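Ticket 609: Block demo keeps pausing before the open day
Project: Kolteck
Status: Open
Priority: High

Hi all, sorry for the long note, but I'd rather write too much than too little! We have 300 visitors booked for our December open day, and the block table is always the favourite with the kids. Since this morning's rehearsal the program pauses at step 163 and throws a grip timeout, then carries on quite happily if I press resume.

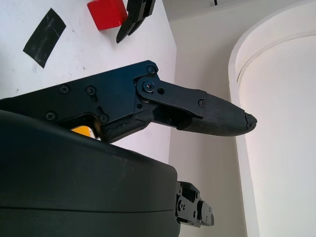
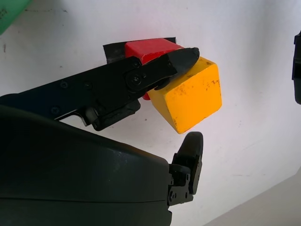

The fingertip in the first picture looks a bit ragged at the very end, so I've put a new pair of pads on the order to Mazurek. I also restarted the controller (twice, with a cup of tea in between) and the pause came back both times.

Reply from Dineck, 2 pm
Thanks for the thorough write-up. Please raise the grip timeout by 2 seconds and run the whole demo through again before you change any pads. If it still stops at the same step, send us the log and we'll go through it with you before your visitors arrive.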